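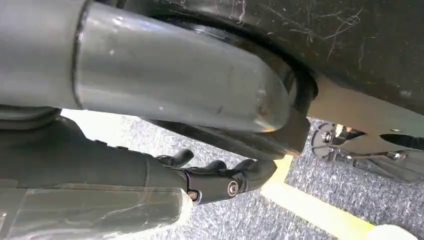
4. Cleaning the Mutby and its parts

Clean the vacuum itself every 40 hours of run time, more if you have pets. Most complaints about weak suction come down to a full bag or a clogged filter, so check those two first. Outside surfaces matter less but they do pick up stuff. Smooth gray parts show smudges and little scuff marks, a damp cloth is plenty for the smudges, scuffs mostly stay. Matte black is worse, grabs lint and thin hairs that stand out white against it. Dry brush first, then cloth. Wet cloth first just smears the lint around.

CAUTION: Unplug before you open anything. Switching off at the handle is not enough.

4.1 What you need

Soft brush (old paintbrush ok)
Two cloths, one damp one dry
Small scissors or a seam ripper
Lukewarm water, no soap on the filter
Spare bag, Flallel type only

4.2 Bag

1. Press the lid catch and lift. Lid stays up by itself.
2. Pull the cardboard collar straight out. Do not twist.
3. Close the flap on the bag before you carry it anywhere.
4. Wipe out the bag chamber with the dry cloth.
5. Slide the new bag in untill it clicks. Lid won't shut without a bag, don't force it.

Note: Plaster dust fills the pores of a bag long before it looks full. After any sanding job, swap it.

4.3 Filter

1. Filter sits behind the bag, in the slotted tray.
2. Tap it over a trash can. Outdoors is better.
3. Rinse from the clean side only. Keep going till the water runs clear.
4. Shake, stand on edge, air dry overnight.
5. Back in the tray, arrow up.

CAUTION: No dryer, no oven, no radiator. Anything above 50 °C warps the frame and then it leaks dust past the edge. Never run the machine with a wet filter.

4.4 Brush roll

1. Turn the head over on a towel. Two screws, quarter turn each.
2. Lift the roll out, drive end last.
3. Cut along the groove, pull the hair off in strips.
4. Check both end caps for thread. Gets wound in tight there.
5. Refit, spin by hand. Should turn free.

Note: Belt is part no. 39 on the parts sheet. Replace it after 400 hours or if it looks shiny on the inside.

4.5 Blocked hose

1. Take the hose off at both ends.
2. Drop a coin in one end, hold it up. Coin comes out the other end, hose is clear.
3. If not, push the blockage back out the way it went in. Broom handle, blunt end. No wire.
4. Reconnect, test on low.

Still weak after all that? Motor seal, probably. Dont open the motor housing yourself. Sleiman handles parts orders, repairs go to the Clatmont service desk. Have the serial number ready, it's under the lid.

Sheet revised 2021-05-21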